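**Wistik hand grippers, bowl job. Photo page**

Quick gallery, more words when I get time. Wistik is the rental service Ardalan Esfahani and Mitra Zarei run out of Rerivano: you book a pair of hand-held grippers, they ship in one case, you do your own tasks at your own table and send the recordings back. They clean up the data and you get it sorted by task. We took the two week plan in June and liked it enough to go again.

Task for this set: bowls. Stacking, unstacking, picking up by the rim. Sounds easy. Glazed bowls are slippery little things and a stack hides the edge you want. Good test of pads, good test of your wrist too.

Setup notes before the pics:

- Two grippers per booking, one each hand. Get used to the left one first, it's the one everybody neglects.
- Clock in view the whole time. Big digits. Makes matching up clips so much easier, do not skip this.
- Patterned cloth on the table. Support likes texture, plain white gave us tracking trouble last time.
- Leave the normal stuff on the table. Chargers, lamp, flask, whatever. Sumathi wanted it tidy, I said no, clutter is the point.
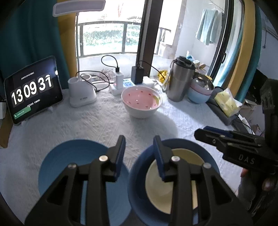
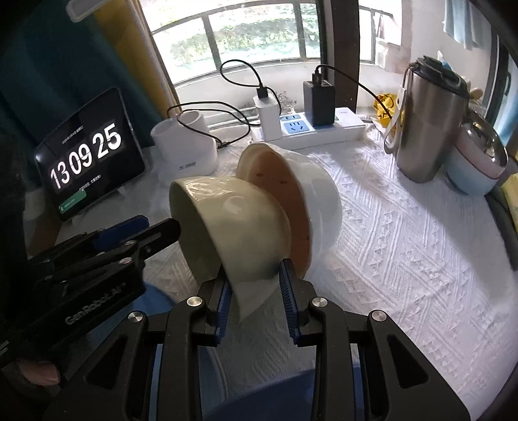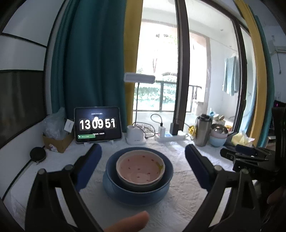

*Bowl task, table by the window. First: fingers open over the blue bowls. Second: rim pinch on the cream-white one. Third: bowl with the pink inside, nested in the blue plate.*

What we thought, in no order:

**Pads.** Good. Rim grips are the thing they do best. Squeeze slow, if you snap them shut the bowl swings. Spare pads are extra, should of been in the case.

**Weight.** Fine for a short run. Frøydis did 9 runs back to back and her forearm was done for the day. We swap people every 7 now.

**Nested bowls.** The hard one. You want one finger inside, one outside, and you have to commit to which bowl you're lifting. Zawadi is way better at it than me, comes in lower and flatter.

**Upload.** Slow. Skolleo (the app) stalls if the laptop sleeps. Turn sleep off, start it before dinner, check it after. Lost 2 runs finding that out.

**Support.** Mitra answers mail same day. Ardalan did a call with us on wrist angle, very useful, ask for it when you book.

**Price.** Plan covers 1,000 clips then you pay per clip. We havent hit the limit. Bigger teams will, ask for the Bahrami plan, no cap but longer minimum.

Would book again, yes. Want a longer strap and a case that closes without sitting on it.

Cups and lids next, then cutlery if Frøydis gets her arm back. Pics go up on this page same as these. Questions to Sumathi Annamalai, she has the booking login and the return lables.

Updated Fri 14 December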